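The Greltden Inheritance

The Office of Unclaimed Estates in Greltden occupied the second floor of the old customs building, above the ferry ticket hall. Its hours were posted on the door. Its purpose was set out in a statute that few residents had read, under which the goods of any person who died without known heirs were to be held for 12 months, listed, and then sold for the benefit of the town.

Safta Ciobanu had served as Senior Registrar long enough to have revised the listing form twice. Her second revision removed the column headed "Sentimental Value," which previous registrars had filled in with figures of their own devising. The column had caused disputes. In one case a box of buttons had been entered at 946, with no currency given, and the entry could neither be defended nor withdrawn.

The estate of the late Mrs. Szilágyi reached the Office in December. The deceased had lived alone on Velta Street, in a house with narrow stairs and a great many cupboards. She had owned little of value except linen. There were tablecloths, bed sheets, napkins, christening gowns, and bolts of cloth that had never been cut, and they filled every room but the kitchen. The provisional list ran to 1,615 items and was filed in four binders.

The Office notified the public in the usual manner. A notice was placed in the ticket hall, where it hung beside the winter timetable. Under the statute, any person wishing to make a claim was required to appear before the Registrar and state the grounds on which the claim was made.

The first claimant arrived at nine in the morning and asked for a single tablecloth. He gave his name as Tshepo Van der Merwe. He did not claim to be related to the deceased. He stated that he had eaten at her table every winter for some years, when the ferry to Brumero was held in port by ice and the passengers had nowhere to go. She had fed whoever knocked. The cloth he wanted had a wine stain near one corner, which he had made himself, and for which she had never let him apologize.

The Registrar informed him that hospitality received did not constitute grounds. He replied that he had expected as much, and asked that his statement be entered in the record all the same. It was entered.

By the end of the week the Registrar had taken statements from a ferry pilot, two schoolteachers, and a woman who had once been stranded for a single night and had traveled back from Brumero to say so. Each asked for one piece of linen. No two of them asked for the same piece. A schoolteacher wanted the napkin in which she had been sent home with bread. The pilot wanted a pillowcase and declined to say why, and the form did not require him to.

The Registrar consulted the statute in the evenings, after the ticket hall below had closed. It was a short document, written by people who had been chiefly concerned with boats and livestock. It defined an heir as "one of the household." It did not define a household. She read the line several times and then put on her coat and walked up to Velta Street, where the heating had been shut off and the cupboards stood open as her clerks had left them.
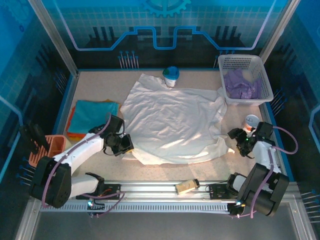
Van der Merwe maintained, when he was called back to clarify his statement, that a household was whoever the soup had been made for. He had not prepared the remark and seemed embarrassed to see it written down. He asked whether it could be struck. The Registrar told him that it could not.

Her ruling was issued in the new year and ran to a page and a half. It found that the deceased had kept a household of uncertain size, that its members had come and gone with the ice, and that the statute placed no limit on either. Each claimant was to receive the article requested. The remainder would be held for the full term, in case others should come forward.

The town council objected to the cost of storage. The Registrar acknowledged the objection in writing — she acknowledged all correspondence within four days — and took no further action.

More of them came in the spring, when the boats were running again. The listing form was revised a third time that year. The new column had no heading, and clerks were instructed to leave it blank unless the claimant wished to say something.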